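Workshop tips: notes from an open day
By Nhyira Dankwa, January
Print this page | E-mail this page

The Brelero open day gave me some bench habits worth copying. Nii Darko ran the two-arm table and kept the talk short. Clear the top first – only the pieces for the current job stay out, and they stay near the middle.
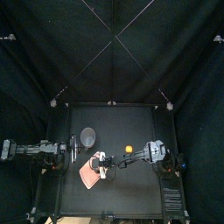

Use a matt black surface if you handle small bright parts. Leave clear space round each part so that it can be gripped from either side. Fix any container before the job starts and don't move it.

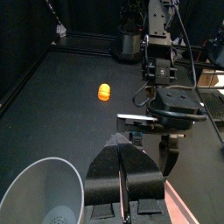

Small orange piece on the black top, grey bin at lower left.

Leave slack in cables at every joint. Darko checks his at 64 hours' running.

Comments
Mariama Frimpong: Does matt black show scratches?
Adwoa Agbeko: Mine does – I repaint it each January.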